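Rail pass vs. single tickets for a 9-day trip with one overnight ferry

Asked by Itsuki Ueda
Category: Travel planning > Rail and ferry
Tags: rail-pass, reservations, ferry, luggage
Status: Answered

I am planning a 9-day trip and need help deciding between the Grelano regional pass and separate tickets. The route is fixed:

Unov to Hurutov by train, two nights in Hurutov
Hurutov to Sầm by overnight ferry, three nights in Sầm
Sầm back to Hurutov by day ferry, then two more nights
Hurutov to Unov by train on the last day

The pass costs 121 for four travel days within a 21-day window. The terms say it covers "rail and partner sea services," but the ferry booking page asks for a separate cabin payment and does not say whether the base fare is waived. I can't tell if the overnight crossing uses one travel day or two, as it leaves before midnight and arrives the next morning.

Specific questions:

How many travel days does the overnight ferry use?
Does the pass cover the base fare on both crossings, or only the day crossing?
Are seat reservations on the Unov to Hurutov train included?

I travel in July with one large suitcase and one small backpack. I have read the pass terms twice and the ferry terms once. They use the term "travel day" differently.

3 answers

Answer from Sigita Lill (accepted)

Taking your questions in order.

Travel days. The overnight ferry uses one travel day, and it is the day of departure. The rule is in the section on night services, near the end of the terms, and not in the section on ferries. You enter the departure date on the pass before boarding. If you take a train on the morning you arrive, that train needs its own travel day. Your plan has you staying in Sầm, so this does not apply to you.

That gives you four travel days in total: train out, night ferry, day ferry, train back. You would use the pass exactly, with nothing left over. If you add a side trip by rail from Hurutov, you will have to buy a single ticket for it.

Base fare. Both crossings are covered for deck passage. The cabin or reclining seat is a supplement and you pay it in full. On the booking page, choose "pass holder" as the fare type before you choose the date. If you pick the date first, the page loads the standard fares and the pass holder option disappears until you start over. Deck passage on the night crossing means the lounge, and the lounge lights stay on.

Reservations. Not included. The Unov to Hurutov train has both reserved and open cars. The open cars are at the rear when leaving Unov and at the front on the way back. In July I would pay for the reservation in at least the outbound direction. The large luggage racks are only at the ends of each car and they fill up at the first stop.

Where to activate the pass. It has to be activated in person before the first use. In Unov this is done at the sales desk on the lower level of the station, past the exhibition hall entrance and to the left.

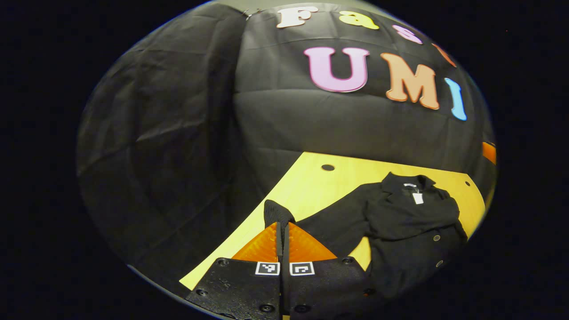
Lettering on the black cloth backdrop

The desk closes for lunch. Take your passport as well as the confirmation printout. A confirmation on a phone was accepted when I did it, but the terms ask for paper.

On cost: add up the two train singles and the two deck fares for your actual dates and compare that with 121. Ferry fares change by date, so my totals would be no use to you. Leave the cabin and the seat reservation out of both sides, as you pay for those either way.

Comment from Itsuki Ueda: Thank you. I had missed the night services section completely. The pass comes out cheaper for my dates, though not by much. I will reserve the outbound train.

Comment from Tươi Trịnh: One correction on the supplement. Reclining seats are free for pass holders on the day crossing. Only the night crossing charges for them.

Comment from Sigita Lill: Correct, I was thinking of the night boat. Cabins are charged on both.

Answer from Thịnh Hầu

Agree with the above. Adding some notes on luggage.

Foot passengers leave large bags on a cart at the Hurutov terminal and collect them from the car deck after docking. You can't get to the car deck during the crossing. Put anything you need overnight in the backpack: medication, charger, toothbrush, a sweater. The air conditioning in the lounge is set low.

Check-in for foot passengers closes well before sailing, and the time printed on the ticket is the sailing time. The check-in time is in the email only.

The terminal is a bus ride from Hurutov station. The bus is not part of the pass. Buy the ticket from the machine at the stop, the driver does not sell them.

Answer from Lộc Lã

just get singles, passes are never worth it. I went to Sầm by plane and it was fine

Comment from Thịnh Hầu: The question is about the train and ferry route.

Last edited Mar 5, 2019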